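**April: the small-bathroom issue!**

You asked for bathrooms, and wow, did you send bathrooms. The letters have been coming in since the Grudstead spring walk, most of them from people in the old row houses, where the bathroom was squeezed in under the stairs long after the house was built. I have read every one (some of them twice, Ljubica Vukadinović, because yours made me laugh out loud on the bus) and I've tried the ideas that didn't need a plumber.

Let's start with emptying the room. I know, I know. But take out everything that isn't screwed down, bath mat included, and put it in the hallway where it'll annoy you until you deal with it. I found three half-used tubes of the same hand cream and a shower cap I have no memory of buying. Old medicine goes back to the pharmacy. Anything you'd forgotten you owned can go, with one exception for really good soap.

While things are out, wash the plastic. All those tubs and trays that live on the floor pick up a film of dust and hairspray, and wiping them in place only moves it around. Warm water, dish soap, a soft brush for the corners, then stand them up to drain. Baking soda mixed to a paste takes care of a lot of the yellowish marks if you leave it on while you have lunch.
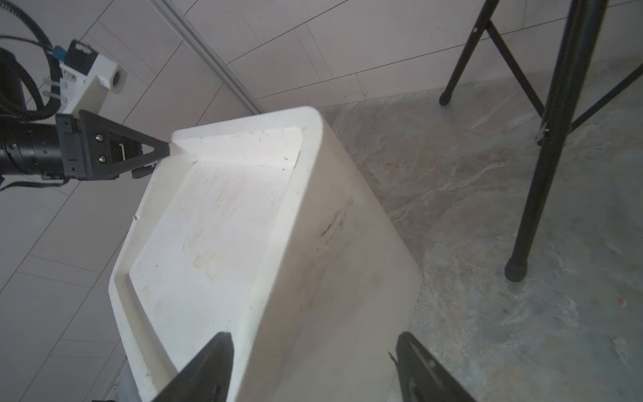 Skip the rough side of the sponge, please! I ruined a perfectly nice tub that way, and the scratches have been collecting dirt ever since. Parvathi Mudaliar wrote in to say she uses an old T-shirt for the whole job and then throws it in with the towels, and I've switched over completely.

Now, where does it all go back? Almost everybody who wrote was short on floor, so think tall and narrow. Measure the gap beside the sink at the bottom as well as the top, since baseboards steal more than you'd expect. Mine lost enough that the first shelf unit I brought home had to go straight back to the store. Measure with the door open, too. Marcela Vaněk had a lovely cabinet in place for one whole evening before anyone tried to get out of the room.

Drawers beat open shelves for me, and it isn't close. Shelves look wonderful for a week and then there's toothpaste on them. With drawers you can give each person in the house one of their own and stop worrying about what happens inside. Keep the heavy bottles low. Spare trash bags, cloths, and the other things you grab in a hurry do best near the front of a drawer, though mine always seem to creep to the back.
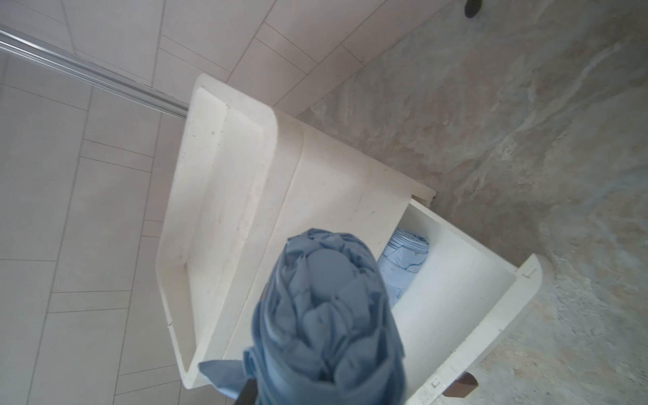
The top surface is the hard part. It fills up! My rule is that only things used every single morning are allowed to stay there, and I've managed to keep to it for most of the month, hair clips aside.

On to tile, which got more mail than anything else. Radomír Dvořáček redid his shower over the winter and sent four pages of notes, with sketches. He went for rectangular tile in a staggered pattern and says the layout ate up far more time than the setting did. He drew the first rows on the wall in pencil, didn't like where the cuts landed, and drew them again. He also waited a full 72 hours before anybody was allowed to shower, and there are teenagers in that house, so hats off to him.

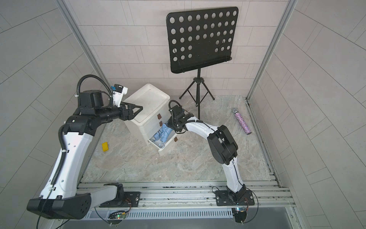
Pale gray came up again and again as a favorite, and I'm happily on board. It's softer than white on a dark morning, and it's kind to water spots. If you're matching old tile, take a broken piece along when you shop, and look at the samples in daylight before you commit. Grout color matters just as much. A shade darker than the tile shows off the pattern and saves you a good deal of scrubbing, while a close match makes the wall look calmer.
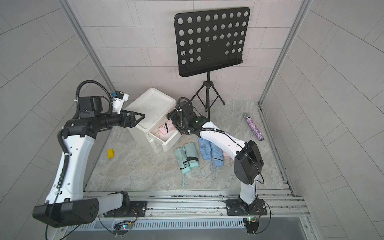 *Light gray tile with thin, darker grout lines.*

For cleaning grout, go gently: a soft brush, warm water, a mild cleaner, and small patches at a time. Never mix bleach with any other product. Open the window, or run the fan if you haven't got one.

Štěpánka Jireš has eight leftover boxes of plain white wall tile in her garage and would love to see them go to a good home. Bring your own box or a strong bag. Next month is closets, so send me your worst!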